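Search this site Go

Dried gourds and moisture

I weigh my gourds through the winter. The largest went onto the rack in April at 1000 g and now reads 143 g – the rest was water. I stop when two readings match.

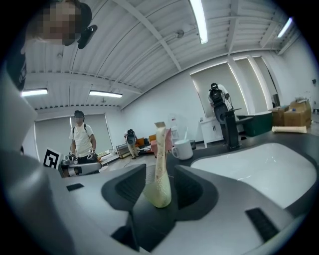

Surface color is a poor guide to moisture, and I no longer record it. Speckling is no better. A pale, curved piece with small reddish-brown speckles toward the top tells me nothing until it has been on the scale.

Comments

Raed Qudah: Do you drill first?

Reply: No.

Recent posts
Scale drift at 800 g
Rack spacing, part 2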